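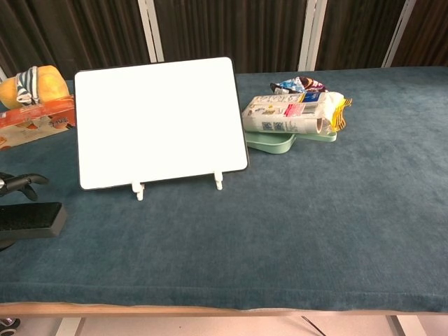 Velvety cloth on a table: does the fold line ever come out?

Kerttu Kokkonen
I set up a table for a snack and toy swap with one of those soft teal-blue cloths, and there's a fold line along the front that won't quit. The streaks I can live with. The seller's card says "wrinkle free," which I doubted when I bought it. I've also got a little white board standing on it on two feet. Will those feet leave dents?

Temness
"Wrinkle free" means whatever the seller wants. Hang it in the bathroom, run the shower, brush the pile one way with your hand. Don't iron the front. I flattened a patch on mine in April and it still shines. As for the feet, a light board won't hurt it much. Move it now and then.

Kallio
just turn it so the fold is at the back

Truleck
I'm not convinced by the shower trick. Tried it twice, got a damp cloth. A steamer held off the back side worked for me, on a cotton one. Yours could be polyester, so test a corner.

Comments (7)
Stemetti: Kallio wins.
Kerttu Kokkonen: Steamer it is. Not holding my breath.

313 views · 7 shares

Related
Getting lint off velvet
Table cloth sizes that don't match the label
Are snack trays worth buying?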